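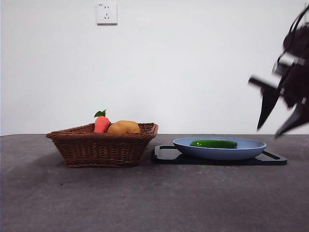
What does port length change in a loaded subwoofer enclosure? It sets the tuning frequency together with the port area and the net box volume, and a longer port tunes the box lower.

4.2 Port length and output

We compared two ported boxes built around the same Bravar driver. Box A had a port 545 mm long and Box B a port 577 mm long. Port area and net volume were held the same. Both boxes were driven with a slow sine sweep from an amplifier made by Steltoter, and the response was taken near the cone and at the port mouth, then summed following Melnychuk.

Box B was louder at the bottom of the sweep and gave up a little output above tuning. The difference was small enough that most listeners in a car would not pick it out. Port noise at high drive was the same in both boxes.

Figure 5. Test room at Estanbridge. 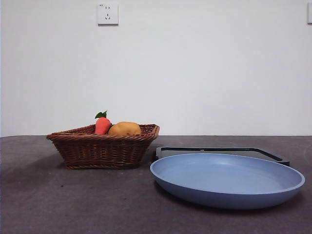

Each sweep was repeated with the box turned to face the other way, to check that the room was not adding a peak of its own. The two sets of curves lay close together below the crossover point, so only the first set is used in what follows. In all, 723 sweeps were kept. Those with a clipped signal were dropped before averaging - most came from the first session, when the gain was set too high. Henríquez reports a similar loss above tuning for sealed boxes converted to ported use, but with a shorter port and a smaller cone.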